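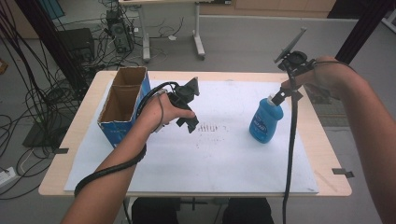
Freya Bloxham

The Candberg Sonnets are a cycle of love poems attributed to a poet known only as Tymoshchuk, and named for the town where the manuscript is supposed to have been found. The attribution rests on a single inked surname inside the cover. No letter, parish entry or publisher's ledger has been produced to back it up, although the claim is repeated on most booksellers' pages as if it were settled.

The cycle was first printed by Hidia in a run of 435 copies. Its preface calls the poems "the lost voice of a generation" — a large claim for 15 sonnets, four of which share the same closing couplet. 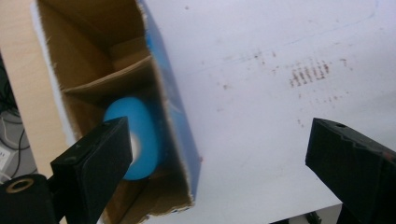 Was the manuscript ever dated?

Only by the publisher, whose preface puts it in a September without giving a year and cites no test of paper or ink.

Later editions haven't helped. The Windier paperback silently modernised the spelling, dropped the ninth sonnet and moved the dedication to the back. Its jacket advertised 2000 lines of verse, a figure that can't be reached even by counting the notes.
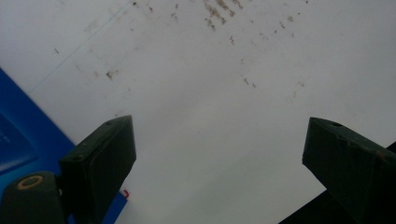 The missing ninth sonnet was restored in the second Windier printing, with two lines in the wrong order. Readers who quote the poem online nearly always quote this faulty version. Admirers defend the swapped lines as the more musical reading, which may be so, but it doesn't make them the poet's.

Critical opinion is thin. Much of the praise found on retail sites is worded so alike that it probably comes from the jacket copy, and few reviewers mention any poem past the third.
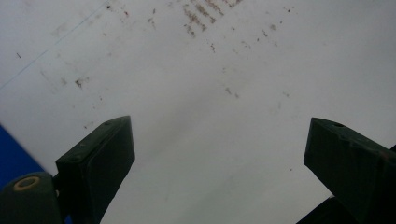
Windier replied that the colour and feeling of the verse were evidence enough of a single author, and that doubters should read the cycle aloud before asking for paperwork. It has not released the manuscript for study. The Hidia edition is out of print.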